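Unit 4: Permutations and Counting
Course handout – Discrete Mathematics I
Instructor: Elvira Carhuamaca

4.1 The product rule

If a task is completed in two stages, with m choices for the first and n choices for the second, the whole task can be done in m × n ways. The rule extends to any fixed number of stages.

4.2 Permutations

A permutation of a set is an arrangement of its elements in a definite order. A set of n distinct elements has n! permutations. Two permutations may be carried out one after the other; the result is again a permutation, and the order in which they are applied generally matters. Familiar puzzles give a useful model of this fact – each turn permutes the movable pieces. 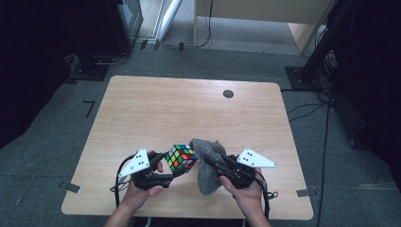
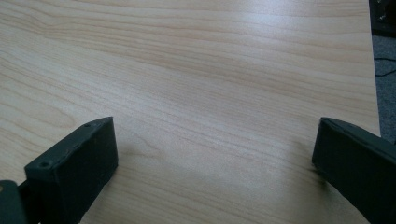
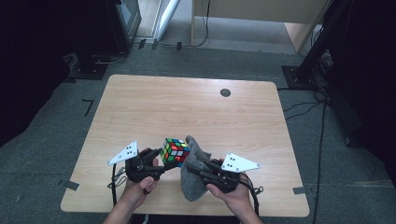 Figure 4.1. Scrambled 3x3 cube (first and third panels); tabletop (second panel).

4.3 Parity

Every permutation can be written as a product of swaps. The number of swaps is either always even or always odd for a given permutation.

Exercises

1. How many whole numbers from 1 to 1000 have no repeated digit?
2. List all permutations of the digits in 123 and state the parity of each.
3. Show that 299! divides 606!.

Written solutions are to be submitted to Hernán Huamán before the May review session. Students may discuss the exercises but must write up their own work.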